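Talks > Household tasks > Speaker notes

December
By Ratih Pasaribu

Collecting examples for the laundry task: what we learned on Bollero
Speaker notes, 25 minutes and questions

Opening. Wait until the doors are closed. Say good afternoon and thank the organisers. Say my name slowly, people often miss the family name.

I work on the Bollero project, in the data team. We teach a two-armed robot to do household work by giving it many examples made by human operators. My colleagues who train the model have given their own talk already, so I will not speak much about the model. I will speak about the examples: how we make them, how we decide which ones to keep, and what I would do differently if I could begin again.

Ask: who here has collected demonstrations themselves? Look at the hands. If most of the room, skip the next paragraph.

An operator moves the robot from a distance, using two handles, one for each arm. While the operator works, we save the camera pictures, the joint positions and the opening of the grippers. One try at the task, from start to end, we call an episode. The model learns from the episodes which movement usually follows which view. It has no list of steps. Whatever we want it to know must be inside the episodes.

Part one. The numbers.

We recorded 1193 episodes of the laundry task. We kept 906. I give these numbers at the start because they are what people ask me for in the corridor afterwards.

The other 287 were removed for different reasons and I want to be open about them. The largest group was bad timing between the camera and the arms. The pictures arrived late, so the model would see the hand before the cloth when in fact the hand was already on it. You cannot repair this by looking at it. We found it only when we played the joint positions and the video side by side. The second group was episodes where the operator stopped in the middle to think. The third group was my own mistake, I will come to it.

Pause here. Drink water.

Part two. What is the task?

On paper it is one line: bring the basket to the machine, put the clothes inside, close the door. When we wrote it in the plan it looked like the easiest task in the whole list. We gave it two weeks.

The first problem was the word "clothes". In our first sessions we used the same towels each time, because they were in the room. The model trained on them was very good with towels. Then we gave it a shirt, and it took the sleeve and pulled, and the rest of the shirt stayed behind. After that we bought 400 pieces of used clothing from a shop in Skitville, mixed sizes, and we made a rule that the same piece is not used more than twice in one session.

Dark clothing deserves its own minute. Do not rush this part. Dark cloth is hard for the cameras. The folds disappear, and two dark pieces lying together can look like one. Our operators also found this hard, because they see only what the cameras see. Our first idea was to avoid dark pieces. This was wrong. People own a lot of dark clothing, and a robot that can wash only the white things is not much help to a family. So we did the opposite and asked for a dark piece in at least every second episode.

The second problem was the basket. Shall the robot leave the basket on the floor and take the pieces out one by one, or shall it lift the basket and tip it? We had long discussions. Taking them one by one is safe and slow. Tipping is fast, but the cloth decides for itself where to fall. In the end we collected both, and we wrote the method in the label of each episode. I am glad that we did. The first model, trained with no difference between the methods, would sometimes lift the basket, put it down again, and lift it again. It was mixing the two.

If somebody asks now about the share of each method: say it is in the written report, and continue.

Part three. The operators.

I want to say something about the people, because in many talks they are one line at the bottom of the slide.

We had six operators. None of them was an engineer. Two had worked in a hotel laundry and they were our best teachers from the first morning. They did not hurry. They shook the basket a little before tipping, so that the heavy pieces moved to the front. I asked one of them why she did this and she had not noticed that she did it. We did not tell the others to copy her, but after some time they all did it, as they watched one another.

Sessions were fifty minutes, and then a rest of twenty. At first we worked longer and you can see it in the data. After an hour the movements become bigger and less careful, and the grippers close too early. If you have a choice between more hours and more rest, please take the rest.

We also stopped paying by the episode. In the first month there was a small extra payment for each finished episode, and this was my mistake which I promised to tell you. People worked quickly, of course. They chose the easy pieces and left the difficult ones in the box. The payment by the hour cost us more, and the examples became much better almost at once.

Smile here. It is all right to look a little ashamed.

Part four. Holding with two hands.

Next slide. Let people look at it before I speak.

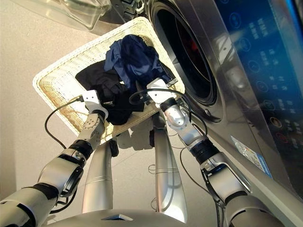
With one arm, a mistake is usually only a dropped thing. With two arms on the same object, the arms can fight each other. If the left one moves and the right one is a little late, the basket bends, or it twists out of one gripper. A human does not think about this, we feel it in the shoulders. Our operators had no feeling of force in the handles, so they had to learn it by eye. The sign they learned to look for was the rim. When the rim begins to change its shape, one hand is pulling too much.

We tried three ways of holding. Both grippers at the middle of the long sides was nice for carrying but poor for tipping. Both on the near side made the basket hang down when it was full. The one that worked best for us was uneven, one hand low and back, one hand on the rim nearer to the machine. The front hand guides and the back hand lifts. I do not say that it is best for every basket. With the soft fabric basket from Llorente it was terrible and we went back to the first way.

Then the distance to the door. Operators like to come close, as any person would. But when the basket is close to the opening it hides the opening from the head camera, and the last part of the movement is done nearly blind. We added wrist cameras in the second month. It helped, although now there were more cables on the arms, and a cable can catch on the basket edge. We fixed them closer to the arm with soft bands. I recommend to check them before each session and not only in the morning.

Part five. Failures that we kept.

People ask if the 906 are all perfect. They are not. In a good number of them a sock or a sleeve falls outside and the operator picks it up and puts it in. We kept these on purpose. A model that has seen only perfect tries has no idea what to do after the first small accident. It goes on tipping an empty basket with great confidence.

(They may laugh. Wait for it.)

What we did not keep were episodes where the operator gave up, or where a person reached in with a hand to help. The hand is the worst. The model learns that if it waits long enough, a hand will come.

Part six. Labels and checking.

Each episode was watched by 2 people, independently, using our checking tool, Nevus. They answer five short questions and give one mark. If the marks are far apart, a third person watches. We thought this would be the boring part and we planned too little time for it. Please plan as much time for checking as for recording. I had to write this sentence in our final report in bold letters and my manager still asked me if it was a typing error.

One small advice: write down which machine was used, with the side on which the door opens. We forgot this for the first hundreds of episodes and a student spent a week watching videos of doors.

Closing.

What I would do again: the used clothing, the long rests, keeping the small accidents. What I would change: labels for the method from the first day, wrist cameras from the first day, no payment by the piece. I would also speak with the laundry workers before writing the plan. I spoke with them after.

Thank the operators by name, the list is on the last slide. Read it properly, do not run through it.

If there is a question about releasing the data: we hope to share a part of it, and the agreement with the partners is not signed yet. Do not promise a date.

If there is a question about folding: it is a different task and a different talk, and I am happy that it belongs to somebody else.

Related notes
Bollero: setting up an operator room in a small building
Loading the dishwasher, first results
Using Nevus to check long recordings
Questions and answers from the Skitville workshop
Soft objects and two-armed holding: a reading list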